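Plastic film and bags: what changes at the Tejada Street drop-off

Starting in December, the Tejada Street drop-off will take plastic film again. It has been out of the program since the hauler's contract ended, and the question has come up at the front window almost daily. The new contract is with Drotov, which already handles our cardboard. The rules are a little different from the old ones, so please read this even if you used to bring your film in.

Film goes in the two gray cages next to the glass bins. It does not go in the curbside cart. Bags and wrap that get into the carts wind around the sorting screens at the Plornach plant, and the line has to be stopped while someone cuts them out. The plant shut down for this 6 times in one month last summer. Each stop costs money, and the cost comes back to us in the hauling rate.

What we can take: grocery and produce bags, bread bags, dry cleaning bags, the overwrap from paper towels and bottled water, zip bags, and clear storage bags. Everything must be empty and dry. Shake out crumbs. If a bag held meat, cheese or anything greasy, put it in the trash.

Hard parts have to come off. That means sliding closures, rigid handles, hooks and stick-on labels bigger than your palm. A pair of kitchen scissors is enough for most of it. Cut just below the closure and throw that strip away. 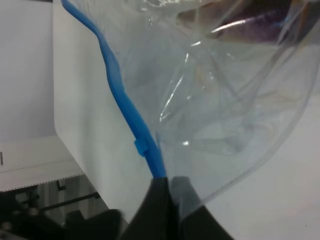
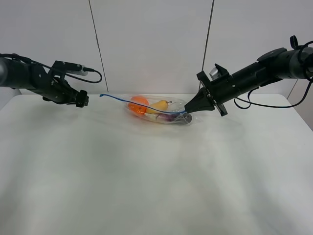
What we cannot take: chip bags, candy wrappers, frozen food bags, anything with a foil lining, bubble mailers made of paper and plastic together, and bags marked compostable. The last group causes the most trouble. They look and feel like ordinary film, but they weaken the batch they are mixed into. If you are not sure, check for the word "compostable" near the bottom seam.

A simple way to save film at home is to stuff it into one larger bag and bring that bag in when it is full. Please don't tie it shut. Staff need to be able to look inside, and knotted bags get set aside. Most households will need to make a trip every month or so.

The first load goes out when we reach 3,000 pounds. Drotov will bale it and sell it on to Damia, which makes decking boards and parking stops. We don't get paid for the material, but pickup is free as long as the loads are clean. If two loads in a row are rejected, the contract lets Drotov start charging us for pickup.

Hours at Tejada Street stay the same through the winter. The gate closes early when there is ice on the ramp, and the recorded message on the office line will say so. Batteries and light bulbs still go to the front window.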